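Magesa market hall opens again in June

The covered market of Magesa will open its doors again in June, after 3,000 hours of work on the old roof. The traders were selling in the car park behind Ovard Street all winter, and many of them are glad to come back inside. The fish stalls stay at the north door, as before.
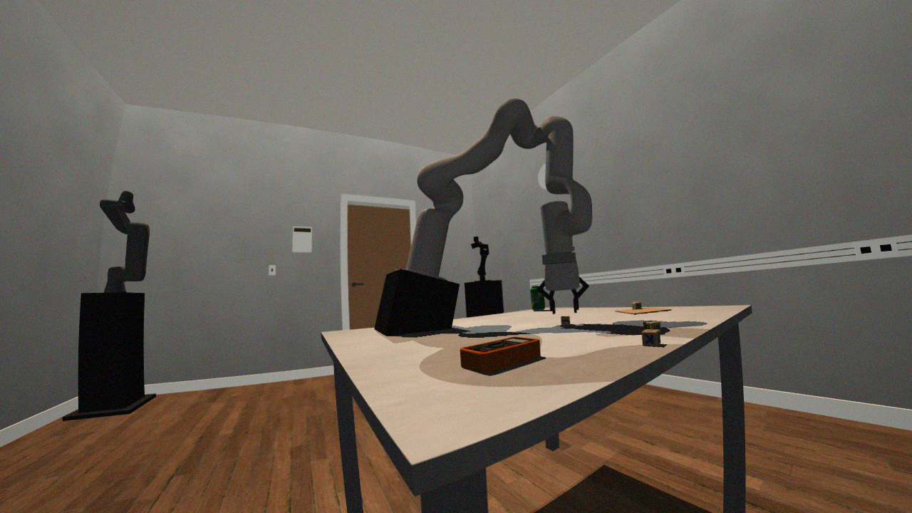
Opening hours become longer – from six in the morning until six in the evening, Monday included. Parking is free for the first three weeks.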